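What I Learned From a Month of Sourdough Pizza

2021-08-01

I started this in June with a jar of starter from my neighbor Remedios Evangelista and no real plan, and I am having so much fun with it that I want to get it all written down while I still remember which weekend was which. 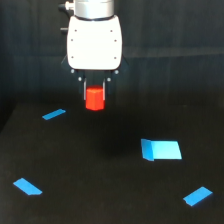

The dough

I went through 17 batches. The first few were stiff little things that fought me the whole way and sprang back every time I tried to stretch them. Then I added more water, and a bit more, and wow, what a difference! My favorite so far is a fairly wet dough that sits on the counter for a few hours and then goes in the fridge for two nights. One night is fine. Two nights gives you those big blistery bubbles around the rim and a tang that I keep thinking about at lunch the next day.

I also stopped using the rolling pin. Fingertips only, from the middle outward, and leave the edge alone. Keerthana Bhat told me this years ago when we shared an apartment and I didn't listen (sorry, Keerthana, you were right).

The heat

My oven tops out at 550 and I used to think that was the end of the story. The trick for me was patience. I put the steel on the top rack and let it heat for a full hour, then switch to the broiler right before the pizza goes in. Mine are done in 8 minutes, sometimes less, so I stand there with the light on and watch the crust puff up. I never get tired of that part.

The first time I tried the broiler I walked off to answer the phone. We had cereal that night.

The toppings

Less! I know everybody says it, but I had to ruin a few to believe it. A thin layer of crushed tomatoes with salt, torn mozzarella that has been drained on a towel for 30 minutes, and olive oil at the end. Jhun came over and put pineapple and pickled jalapeños on his, and I went in ready to make fun of him and ended up eating half of it. The jalapeños are staying.

The other big winner was potato, sliced so thin you can almost see through it, with rosemary and a lot of black pepper and no sauce at all. Soak the slices in salted water first so they bend without snapping.

What's next

I want to try a batch with some rye in it, and a pan pizza, the thick kind with the crunchy cheese edge. Crisanto Aquino has lent me his grandmother's square pan, so that is happening next weekend. If you have a good way to keep the bottom from going soft under all that dough, please leave it in the comments, and tell me what you put on yours too!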